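FOR IMMEDIATE RELEASE

Wotetti brings its plain-English AI helper to small firms in Fakdale

I've been itching to share this one for months, so forgive me if I rattle on a bit. From December, Wotetti is opening up Pimentel, our AI writing and admin helper, to every small business in Fakdale that fancies giving it a go (shops, garages, hairdressers, dog groomers, the lot!).

I started Wotetti after years of watching friends who run their own businesses sit down to the paperwork once everybody else had gone to bed. Quotes, reminders, that awkward second email asking to be paid. They'd all heard of AI, and most had tried a chatbot once and got back something that sounded like a bank manager from 1,000 miles away. So we built Pimentel to do a small number of dull jobs and to sound like the person using it.

You show it a few letters or emails you've already written and it picks up how you talk. If you say "cheers" and never "kind regards", so will Pimentel. It then drafts replies, tidies up your diary and sorts supplier invoices into the right month. Nothing gets sent until you've read it and pressed the button yourself, and I dug my heels in about that from the very first meeting. 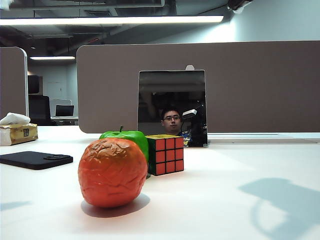 Fruit and a puzzle cube on a white desk.

We've been trying it out with 11 businesses over the spring and summer, and I'd be fibbing if I said it all went smoothly. The early version was far too polite, and one café owner told me it apologised more than her teenage son. It also got in a muddle over half-day bookings, which took us ages to put right. But by the end the group told us they were saving about four hours a week, and all but one have asked to carry on.

I know plenty of people are nervous about this stuff, and I get it, I really do. I've had two long chats at my own kitchen table with relatives who think I've gone over to the dark side. What I can say is that Pimentel doesn't learn from one customer's letters to help another, and if you leave us we delete everything you gave it. Our partners at Andosov look after the storage and will be checking on us twice a year. We'll put what they find on our website, good or bad.

Joining is free for the first 2 months, and after that there's a flat monthly fee with no contract. We're also running drop-in mornings at our Fakdale office from 10am, where you can bring a laptop and a pile of unanswered emails and we'll work through them with you. Tea's on us, and there are usually biscuits if you get in early enough!

To sign up or arrange a chat, use the contact form on the Wotetti website or pop in and ask for the Pimentel desk.

ENDS

Comments (4)

bramblelane
Does it work on a phone? I'm out in the van all day and never near a laptop.

Wotetti
Hi, yes it does, though invoices are easier on a bigger screen for now. Come along to a drop-in and we'll set you up.

stitchandhem
I was in the trial. Bit fiddly the first week but I wouldn't want to go back to doing the reminders myself.

old_ledger
What's the fee after the free bit? Can't see it anywhere.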